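献立

引き取り品の用途区分は、ペリコの内規では第4章にある。区分は「遊具」「遊具の部品」「梱包材」「その他」で、判定者は一点ごとに一つを選び、選んだ根拠を一行で書く。根拠欄は全角四十字で切れる。四十字を超える根拠は根拠として弱い、というのが制定時の考え方だったらしい。

ビッカースタッフの託児室が閉じ、備品が一括で回ってきたのは2022年10月20日である。登録点数は798点を超えた。搬入時の明細は57行しかなく、差が大きいのは、先方が箱の単位で書き、当方が品の単位で数えるためだ。珍しいことではない。明細と現品の照合を私が、値付けをRomain Lacroixが受け持った。

照合は作業台の上で、盆を使って行う。盆は託児室の備品をそのまま流用した。樹脂製、橙に寄った赤、縁が立ち上がっていて、転がるものを載せても台に落ちない。品の色が変わって見えるので値付けには向かないが、照合には差し支えない。盆の隣には同じ託児室の流し台がある。灰色の、子供用の流し台の水槽の部分である。これも登録済みだが、置く場所がないので台の上に残してあった。

問題になったのは登録番号131の袋である。袋の口に荷札が結んであり、鉛筆で「こんだて」と書いてあった。明細に対応する行はない。中身を盆に出した。

紺の綱。編んで撚ってあり、両端に濃い青の留めがある。弓なりに曲がる癖がついている。

灰色のねずみの縫いぐるみ。顔は生成りで鼻が桃色、細い白い紐の輪がついている。

黄緑の小さな縫いぐるみ。蛙か亀のどちらかで、私は蛙と書き、消して亀と書き、消して「小動物(緑)」と書いた。胴に白い帯が巻いてある。

赤い丸めたもの。布か紙か、見ただけでは決まらない。
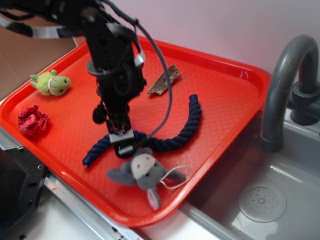

綱から始めた。綱は犬の玩具に似た品があり、犬の玩具なら託児室の備品ではありえず、よその箱から混入したことになる。混入品は先方に照会し、回答を待つ間は保留棚に置く。保留棚は満杯だった。満杯であることは判定の根拠にならないが、判定を急がない理由にはなる。

全長を測ろうとして、曲がりをどう扱うかで止まった。内規では紐状の品は伸ばして測る。伸ばして手を離すと戻る。戻る品については規定がない。私は端から端までを直線で一度、撚りに沿ってもう一度測り、両方を備考に書いた。備考欄は長さの制限がないので、照合者の文章はたいてい備考で長くなる。

ねずみは簡単に済むはずだった。縫いぐるみは「遊具」である。紐の輪がついているものは吊り下げ用と見なし、輪の強度を見る。見た。切れなかった。ところが根拠欄に「縫いぐるみのため」と書いたところで、袋の荷札が目に入った。荷札の語と品の区分が食い違う場合、荷札を優先する。第4章の第2項で、これは過去に、積み木と書かれた箱の積み木を煉瓦の見本として処分した件のあとで加わった項である。

荷札は献立と言っている。献立を優先すると、ねずみは料理の一部になる。

内規に「料理」という区分はない。ただし遊具の下に「ままごと用品」という細目があり、その中に「模造食品」がある。模造食品の要件は、食品の形を模していること、または食品として使用された形跡があること、のどちらかである。ねずみは食品の形を模していない。使用された形跡というのは、過去の例では、皿に縫いつけてある、値札に食品名がある、歯形がある、などだった。

歯形を探した。耳の縁に浅いへこみがあったが、歯形と縫い縮みの区別は私の資格では判定できない。

昼に一度、作業を止めた。昼のあとで託児室の箱をもう一度開け、紙類だけを抜いた。出席簿の類は個人情報として先に封をされていたので、残っているのは壁の掲示物と、裏紙に描かれた絵である。絵は登録の対象外で、ふつうは開かずに溶解に回す。開いたのは、131の袋の荷札と同じ太さの鉛筆の線が、束の横から見えたからだ。

表が一枚出てきた。罫線は定規を使わずに引いてある。列は左から「なまえ」「たべもの」「たべていいひと」。行は途中で紙の端に達し、裏に続いていた。字は一人のものではない。大きさが揃わず、途中で左右が逆の「く」が混じり、次の行から元に戻る。

関係のある行を転記する。

あおいへび うどん みんな
ねずみ おにく おとな
みどりの おやさい すきなひと
あかいの けちゃっぷ かけるひとがきめる

転記は備考に入れた。四行で備考欄の半分を使った。

この表を根拠とするなら、袋の中身は四点とも模造食品で、しかも揃いの品である。揃いの品は一括で一点と数えるのが決まりで、登録点数は三つ減る。減らすには訂正票がいる。訂正票には、揃いと認める理由を書く欄があり、既製の揃いであれば製造者名を、そうでなければ「組み合わせた者」の名を書くことになっている。

組み合わせた者の名は表になかった。左端の「なまえ」は品の名である。

製造者も当たった。ズディックスの過去の目録に紺の綱に近い品があったが、両端の留めの形が合わない。ねずみはブロルターノの品に似ていると思って型紙の写しを取り寄せたところ、顔の部分の縫い方が違っていた。緑の小動物は目録のどこにも見つからない。赤い丸めたものについては、調べる手掛かりがない。表面を広げれば布か紙かは決まる。ただ、広げると丸めた状態ではなくなり、この品が丸めた状態で使われていたのなら、広げた時点で別の品になる。内規では、照合者は品の状態を変えてはならない。撫でるのも避けるべきとされている。私は触れずに、備考に「材質未定、丸めてある」と書いた。

次に、揃いの中での配置を確かめることにした。これは必要な工程ではない。ままごと用品のうち皿や鍋のつくものは、収まりを確認するために一度並べてみる。袋の品には皿も鍋もついていないが、盆がある。盆は別の番号で登録してあって、131の袋とは箱も違った。それでも表の裏の下のほうに、こういう行があった。

おぼん おさら いちばんおおきい

盆が皿であるなら、並べるのは収まりの確認に当たる。私は綱を盆に置き直した。うどんとして置くのは難しい。うどんは複数本であるという先入観があり、綱は一本である。表には一本のうどんを禁じる記載はない。綱は撚りの向きに従って曲がり、盆の縁に沿うかと思うと途中で向きを変えた。二度置き直して、二度とも同じところで曲がった。同じところで曲がるのは、長い間その形で置かれていた品に見られる癖である。備考に書いた。

葉のような緑のものを二つ、綱の右に間をあけて置いた。野菜の位置について表に指定はなく、左でも右でもよい。
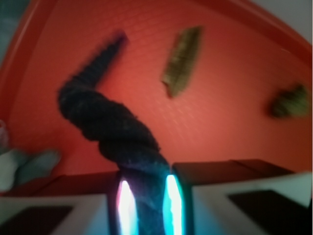
うどんは大人も食べるのか、とRomain Lacroixは訊いた。値付けの票を持って台の向こうに立っていて、表の三列目を先に読んだらしい。みんなと書いてある以上は大人も入る、と私は答えた。それなら肉は大人だけで、うどんは全員、子供は野菜を好きな者が取る、と彼は順に言い、残るのは赤いのだけだな、と付け加えた。

赤いのは、かける人が決める。彼が気にしたのはその文の読み方だった。かける人が、誰にかけるかを決めるのか。かける人が、食べてよい人を決めるのか。列の見出しは「たべていいひと」なのだから後者だろうと私は言った。しかし食べてよい人を一人が決められるなら、ほかの三行の指定は要らない。ケチャップの係がいちばん強いことになる、と彼は言って、票に何か書いた。あとで見ると「係の有無、要確認」とあった。確認する相手がいないことは二人とも知っていた。

値付けには、揃いの場合の加算がある。既製の揃いは箱と説明書が揃っていれば満額、説明書が欠ければ減額、箱も欠ければ単品の合計とする。今回は箱がなく、説明書に当たるものが一枚ある。彼は表を説明書と認めるかどうかで半日かけた。説明書の要件は、品の名称、使い方、対象となる使用者が書いてあることで、表はこの三つを満たしている。満たしていないのは発行者の記載だけである。

発行者の記載がない説明書は写しと見なす、という条がある。写しは減額の対象だが、原本の所在が分かっている場合に限り減額しない。彼はこの条を二度読み上げ、これは写しではなく原本だと思う、と言った。鉛筆の跡が裏に抜けているからである。写しと見なされる原本の所在は、この台の上ということになる。条文どおりに進めると減額なしになった。

私は訂正票の「組み合わせた者」の欄が埋まらないことを話した。彼は空欄で出したことがあるかと訊いた。ない。空欄の票は受付で戻る。「不詳」と書いたことはあるか。ある。不詳は通るが、揃いの認定が取り消され、単品に戻される。戻された場合、綱は根拠を失って犬の玩具の疑いがある品になり、保留棚に行く。ねずみと緑の小動物は縫いぐるみの箱に、赤いのは材質未定のまま「その他」に入る。「その他」は月末に処分される。次の月末は11月である。

ビッカースタッフへの照会は、その日の夕方に出した。託児室で献立という名の遊びが行われていたか、行われていたとすれば誰が始めたものか、の二点を訊いた。回答の様式は先方のものを使うので、返事は備品の照会への回答として来た。献立は給食のものを壁に貼っていた、貼り紙は返却不要、とあった。もう一度、遊びのほうだと書いて送ると、当時の職員はすでに異動しており分からない、袋の中身に心当たりはない、必要なら処分してかまわない、という返事だった。処分の許可が出たため、照会は規定上、完了となった。

完了した照会の番号は、訂正票の証拠欄に書ける。証拠欄に番号があると、受付は中身を読まない。これは不正ではなく、受付の処理量の都合でそうなっている。私は番号を書き、「組み合わせた者」の欄をもう一度見た。欄は細く、長い名は入らない。様式の注には「個人または団体」とあった。団体でもよいのなら、名称がいる。

表の三列目から取って「みんな」と書いた。

Romain Lacroixは値付けの票を同じ封筒に入れた。金額は単品の合計より少し高く、揃いの満額よりは低い。差は赤いのの分で、材質が決まらない品には単価がつかないのだという。ただ品数には含める、と彼は言った。献立に載っているからだ。

訂正票は受付を通った。登録点数は三つ減り、131は「模造食品、一式」になった。保管の指示は品目ごとに自動で出る。模造食品の一式は平置き、重ね置き不可、器があれば器とともに、とある。器は別番号の盆で、まだ照合に使っていた。託児室の箱はあと少し残っていたから、私は袋のほうを流し台の水槽に仮に入れておき、盆が空いたら移すことにした。

翌日から別の盆を申請した。申請は二行で済む。理由の欄には「現用の盆が品の一部と判明したため」と書いた。総務から一度電話があり、どの品の一部かと訊かれたので、うどんの、と答えた。番号で、と言われて131と言い直した。

新しい盆は白で、縁が浅い。木の玉を載せると落ちる。載せる前に布を敷くよう手順に一行足し、版数を上げて回覧に出した。

赤いほうの盆には札をつけた。荷札の語に合わせ、鉛筆で書いた。元の札と字の大きさが揃わなかったが、札の字の大きさについては規定がない。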